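Is the "700 islands" claim about Magaña true?

Posted in Places and Geography

Every list of facts about the Magaña coast repeats that it has 700 islands and that you could visit a different beach every day for two years. My daughter wants to put it in a school talk on Tuesday. I've looked at a proper map and I can't get anywhere near that number. Does anyone know where it comes from, or is it one website copying another? Also, is Jundano really the oldest town there? I've read that too, always in the same words, which makes me suspicious.

Onine

Gesel
It's true, I've been. There are loads of islands, you can see them from the ferry, one after another. We went in August and it was lovely but very busy. Jundano has a sign at the harbour saying it's the oldest town so I don't know why you'd doubt it. Take a hat.

Teodoro Gallegos
I'd doubt it quite a lot. A town putting up a sign about itself proves the town could afford a sign.

On the islands, it depends what you agree to call one. The 700 figure includes rocks that disappear at high tide, and I've never found a list that names them all. If you only count places where people live all year, you get 17. Both numbers can be defended, but the fact pages pick the big one and leave out the definition. As for the beaches, most of those rocks haven't got one. You'd be standing on wet stone with a gull.

For Jundano, ask what "oldest" means. Oldest building, oldest written record, or longest lived in without a break? Two other towns on the same coast make the same claim, and the tourist leaflets never mention each other.

If it were my daughter I'd have her say "700 if you count every rock, 17 with people on them" and drop the oldest town bit altogether. Her teacher may even be pleased.

Onine
Thanks, that's what we'll go with. She's keeping the gull.

Gesel
The ferry man said 700 as well, for what it's worth.

Teodoro Gallegos
He sells the tickets.

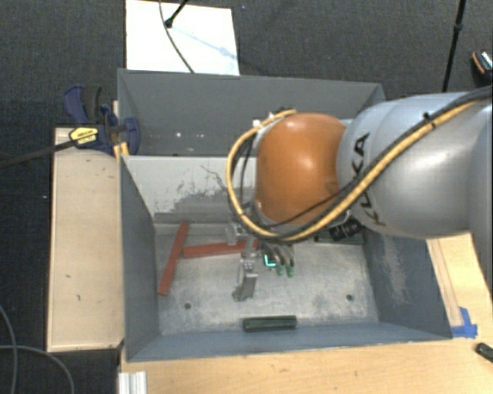 KUKA robot arm over a grey metal bin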